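Inicio | Noticias | Robótica | Software | Empresas | Contacto

Dikell publica la versión 2 de Trunda, su planificador para robots de dos brazos

La empresa de software Dikell ha publicado en abril la segunda versión de Trunda, un planificador de movimiento para robots de dos brazos que trabajan sobre una misma mesa. La novedad principal es que las dos trayectorias se calculan juntas. Hasta ahora el programa resolvía primero un brazo y después ajustaba el otro, con esperas frecuentes cuando ambos se acercaban a objetos contiguos.

El equipo que dirige Aurélien Perrin ha afinado el sistema con tareas de mesa: platos, tablas de cortar y fruta de juguete. Para esta versión se usaron 1.490 demostraciones teleoperadas, de las que 143 se reservaron para la validación.

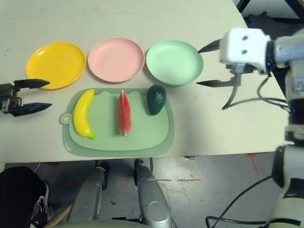 Trunda recibe la pose de cada objeto del módulo de percepción y vuelve a planificar cada 800 milisegundos – o antes, si un objeto se desplaza. «Los bordes de los platos nos dieron mucho trabajo, la estimación de altura fallaba por poco y la pinza llegaba baja», explica Perrin.

La integradora Degefa ya prueba el programa en su taller. Sombat Boonchu, responsable de control, pide mejoras en el registro de errores, que considera escaso. Dikell prevé incluirlas en la próxima actualización, junto con un visor de trayectorias llamado Zollalico.

Utilizamos cookies propias y de terceros para mejorar su experiencia. Aceptar | Configurar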